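Mugs, and a long think over the washing-up

8 August 2023
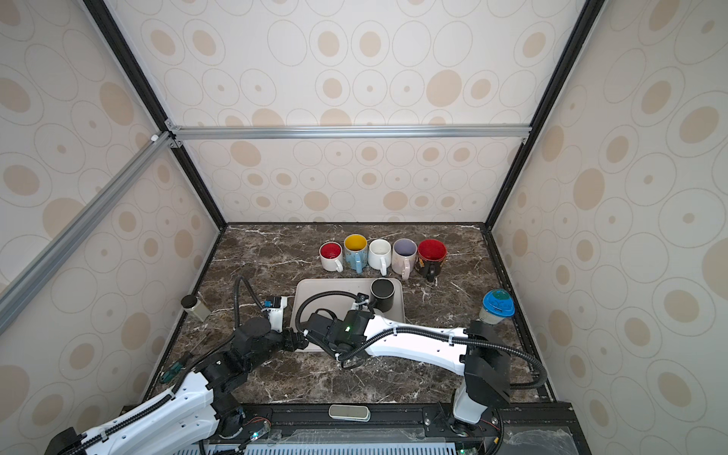

I have been turning over the same question ever since I got home, so I may as well put it down before bed, even if my tea goes cold while I do it. Can a machine put the cups away yet? I don't mean in a film, or in one of those glossy little clips with the music on. I mean on an ordinary evening, in an ordinary kitchen, with the mugs we really own, which in my house means not one that matches another and a couple I'm silly about.

The bench at Drultcombe has marble on the top, dark brown with white veins, and I do like that somebody chose it, because it makes the whole business feel more like a kitchen and less like a garage. The mugs were along the back with their handles to the front. I have a soft spot for the light blue one with the yellow inside (I would have it at home tomorrow if they'd let me!), and the black one with the red inside is the handsomest. In front of them was the tray, with the little black cup on it, and the two arms came in from either side of the near edge, one of them hovering over the tray very much as my aunt used to hover over a plate of sandwiches.

Salum's people are hopeful, Gallardo's are gloomy, and I go back and forth between them like a curtain in a draught. The log had got to 1,946 tries by the time I put my coat on. I asked how many of those would have passed in my own kitchen, and had a very kind answer that went on for some while and did not have a number in it.

What I keep coming back to is how much I do at the sink without noticing. I pick a cup up by the handle if the handle is near, and by the rim if it isn't, and I know before I've lifted it whether there's a mouthful left in the bottom. I shift the jam jar with my elbow. I did six mugs and a saucepan tonight while listening to the wireless and couldn't tell you a thing about how any of it was done.

In January I told my sister it would be two years before she could buy such a thing. She said she'd pay 300 pounds for it and not a penny more, and that it would have to do the roasting tin as well. I think I'd say longer now, though I'm fonder of the idea than I was. Jusero want a page from me on "readiness in the home" and I haven't written a word of it, unless this counts.

Must remember to take the good biscuits in, and to ask about saucers.

Drultcombe Diary | Contact | Copyright 2023 | Back to top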